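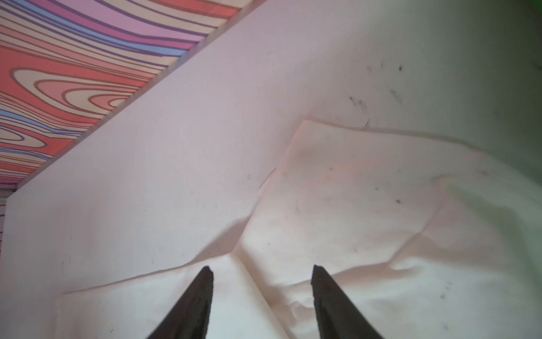
Pinça aberta junto ao tecido branco, câmara do punho.

**Notas para a apresentação: paragem incompleta na célula de dobragem**
Nusrat Rizvi, Mirier

Abertura (curta)

- Dizer quem sou e que faço parte da equipa de integração. A análise foi feita com a Rochelle Montoya, da Hivar, que tratou da parte elétrica.
- O assunto é uma falha só. Um braço parou, o outro continuou a puxar durante 800 milissegundos. Ninguém se magoou. Uma t-shirt rasgou-se pela costura do ombro e um dedo da pinça direita ficou desalinhado.
- Avisar que não vou falar de aprendizagem nem de taxas de sucesso na dobragem. Perguntas sobre isso ficam para o intervalo.

A célula

Dois braços sobre a mesma calha frontal, mesa branca, roupa num cesto de plástico verde. A tarefa é tirar uma peça do cesto, estendê-la na mesa e dobrá-la. Para estender, os dois braços agarram o mesmo tecido, e durante uns instantes ficam ligados um ao outro por ele. É nessa fase que a falha interessa.

Explicar devagar: cada braço tem o seu controlador e cada controlador tem a sua paragem de proteção. Se a força no punho passa o limite, o braço para. Por cima há um módulo de segurança, o Deng, que deve receber o sinal de um lado e cortar o outro.

O botão de emergência é um circuito à parte e funcionou sempre. Repetir isto, porque na sessão interna metade da sala ficou a pensar que o botão tinha falhado. 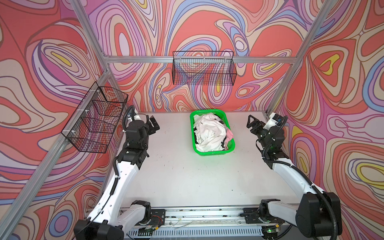 O que aconteceu na sexta-feira

- Célula a correr desde as nove, sem alarmes. O ensaio previa 2.000 ciclos e íamos no 17.º depois de uma mudança de configuração feita nessa manhã.
- Os dois braços agarram a t-shirt. O esquerdo deteta força excessiva e para, com a pinça fechada.
- O direito não recebe nada e segue a trajetória. O tecido estica, a costura cede.
- O direito para sozinho, pelo próprio limite de força, 800 ms depois do esquerdo.
- O operador carregou no botão já com tudo parado. No registo, o botão aparece no fim da sequência.

(Mostrar aqui o gráfico das duas forças. Apontar o patamar do lado esquerdo. Dar tempo para lerem os eixos, da última vez passei depressa demais.)

A causa

Na configuração da manhã, a saída de estado do controlador esquerdo foi mudada de entrada no Deng. O programa do módulo continuou a ler a entrada antiga, que estava em «normal» por defeito. Para o módulo, o braço esquerdo nunca parou.

O erro de ligação foi nosso. O valor por defeito também foi escolha nossa, e é o mais grave dos dois: uma entrada de segurança sem nada ligado tem de ser lida como falha.

A Rochelle encontrou o problema com o multímetro em menos de uma hora. Antes disso eu tinha gasto a tarde inteira à procura de atrasos na rede. Contar, se houver tempo.

Hipóteses que pusemos de lado

- Cabo do punho preso no movimento. Os cabos fazem laço por fora dos braços e era a primeira suspeita de quase toda a gente. Inspecionados, sem marcas novas, e as correntes dos motores não mostram arrasto.
- Atraso na comunicação. Os relógios estavam alinhados e não há pacotes perdidos no intervalo.
- Limite de força mal calibrado no braço direito. Verificado com o dinamómetro, estava certo.
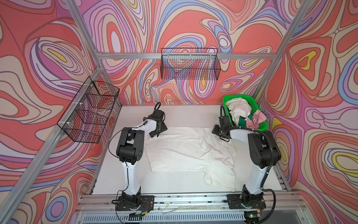 pág. 3

O que mudou

1. Todas as entradas do módulo passam a ser lidas como falha quando estão desligadas.
2. Depois de qualquer alteração de cablagem ou de configuração, faz-se o ensaio cruzado: força-se a paragem de um braço e confirma-se a do outro. Nos dois sentidos, com um pano velho agarrado pelas duas pinças. Leva 12 minutos.
3. O supervisor da Meditz compara os estados dos dois braços e regista qualquer desacordo. É só diagnóstico, não conta como função de segurança.
4. Velocidade reduzida enquanto as duas pinças seguram a mesma peça. Perdemos tempo de ciclo e aceitámos.

Em aberto

A pinça que para fica fechada. Discutimos se devia abrir e soltar o tecido. Com uma t-shirt parece óbvio que sim, mas a mesma célula vai receber peças mais pesadas, e aí largar a carga pode ser pior. Ainda não decidimos. Se alguém na sala tiver dois braços a trabalhar na mesma peça, gostava de saber o que escolheu.

Também não temos uma boa maneira de obrigar ao ensaio cruzado. Hoje é uma linha na folha de arranque, e quem estiver com pressa pode assiná-la sem o fazer. A Rochelle quer que a célula não arranque em automático sem um registo válido do ensaio. Está previsto para maio.

Perguntas prováveis

- «Havia alguém dentro da célula?» Não.
- «Porque não um controlador único para os dois braços?» Custo e prazo. Responder assim, sem rodeios.
- «O módulo tinha defeito?» Não. Fez o que estava programado.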